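What 258 Teenagers Told a Radio Company About Listening

I have been waiting for somebody to do this study properly, and now somebody has! Dreltik, the audio company behind those bedtime story podcasts, spent the spring asking 258 teenagers to keep a listening diary. Every song, every podcast, every voice message from a friend, written down for 2 weeks. The summary came out on Friday and I read it twice before breakfast.

The part I keep going back to is how much radio is in there. Real radio, with a presenter and traffic news. The kids don't call it radio (a lot of them wrote "the kitchen" or "mom's car" in the diary, which I love) but they hear it nearly every day and they can sing the ads. If I were still buying air time for a living I'd be on the phone right now. 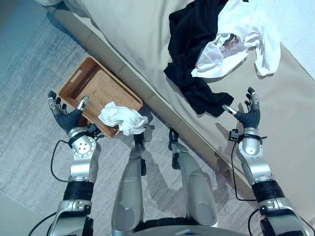
Bedside, basket and carpet.

The other thing is where they listen. Bedrooms win by a mile, and most of it happens while they're doing something else - homework, hair, putting clothes away. I worked on a youth magazine for years and we always pictured our reader sitting down with us, full attention, feet up. These kids have a show going in one ear while they hunt for a sock. Writing for that is a different job. You say the name of the thing again halfway through. You don't build up to a joke for three minutes.

Clerkley, who make school supplies, have already changed their ads because of it. The new ones are shorter and have no music under them at all, just a girl reading out her locker combination and getting it wrong. It's so good. I heard it in June and went looking for it again on purpose, and I can't remember the last time I did that with an ad for binders.
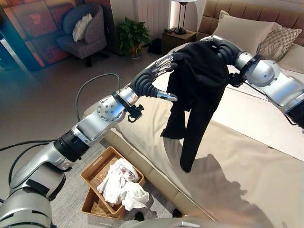
I do have one grumble. The diaries were kept on paper and the summary leaves out anything a kid wrote in the margins, and I would bet money the margins are the best bit. Tokonetti ran a smaller diary project for their comics app a while back and printed the doodles and complaints in full, and I still have my copy, all 340 pages of it. Please, Dreltik, let us see the scribbles!

Next I want to go through the section on voice messages, because there's a whole chart on kids who listen to their own messages after sending them. I do that too.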